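Notebook, February -- sorting trial, wet/dry waste, Clodulstead depot

Picked up where we left off with the two-bin households. Collection from the Vlachopoulos side came in at 7:40, tipped in separate bays as asked. Weighed before opening anything. Wet bay 1,583 kg, dry bay 2,001 kg. Scale zeroed before each load.
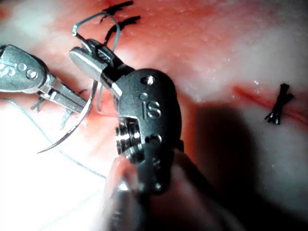

Savvas Manolakis
Waste sorting and trials, Unero workshop

The dry load is the problem again. Pulled 53 bags at random and opened them on the table. More than half had food in them, mostly bread, rice and coffee grounds tied up in small bags inside the big one. The paper under those is no good for baling. The cardboard was fine where people had put it out flat and loose.

Wet bay was cleaner than I thought it would be. Main thing in there was plastic film, then teabags and a few jar lids. Screen caught the lids. Film went straight through and wrapped on the shaft, so we stopped twice to cut it off.
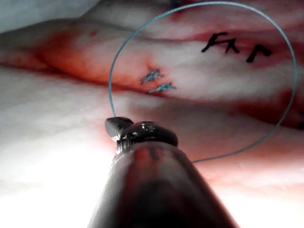

Film on the shredder shaft is worth a note of its own. It doesn't wrap evenly. One strip catches, the next lies over it, and after a while there is a hard collar that has to come off with a hook knife. String does the same and is harder to spot. A thin thread, like the pale blue-gray one in the jaws with its big round loop, would slip through our screen with no trouble and catch on the first tooth it met. Stamatia wants to try a comb bar ahead of the inlet. I have a piece of angle that would do for a first go.

Changed the screen to the smaller one after lunch and ran the rest of the wet load. Slower, and it needs raking by hand.

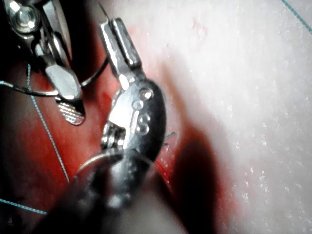

With the small screen the output looked better but the feed backed up at the chute. I would go back to the larger one and put the comb bar in first, then compare on the next load.

Leaflets: Stamatia Sotiropoulos has the draft from Bustness. The wet list still says "kitchen waste" with nothing under it. Asked her to name bread and coffee grounds outright -- those are what we keep finding in the wrong bin.

To do:
Cut and drill comb bar, 2 fixing holes
Sharpen hook knife
Ask depot for the same bays next time
Send weights to Stamatia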